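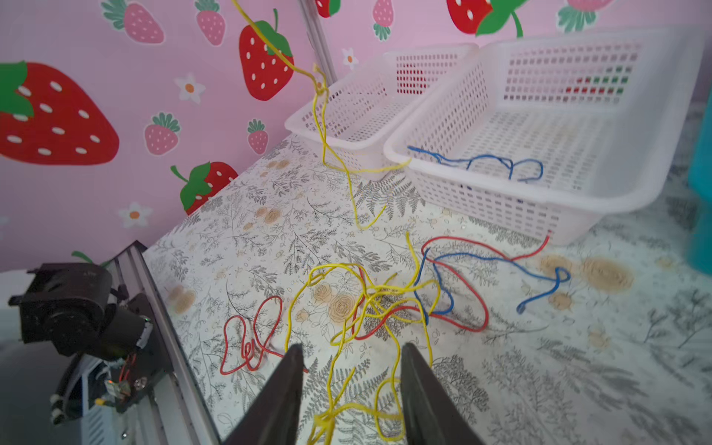 What does Florkero do? It sorts tangled wire and string by color into baskets, using two arms and more patience than its builder.

BRIRNBERG, June - Poppy Mapplebeck has announced the home build that ate her spare room at Whiteley. Parts came to $1,150, against a budget of $800.

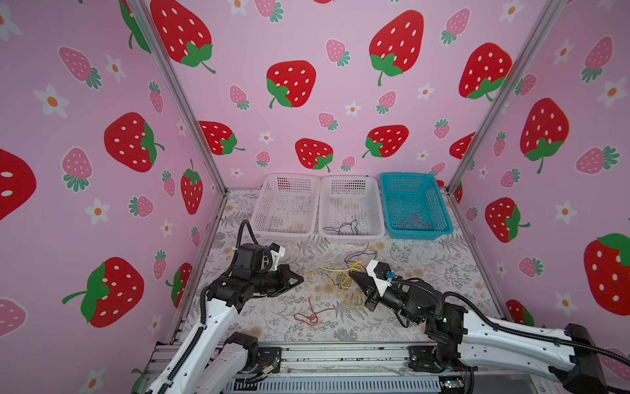
The control software, Cavo, is on version 236. "The first 235 had opinions," said Mapplebeck. Plans are free to anyone with a spare room they no longer need.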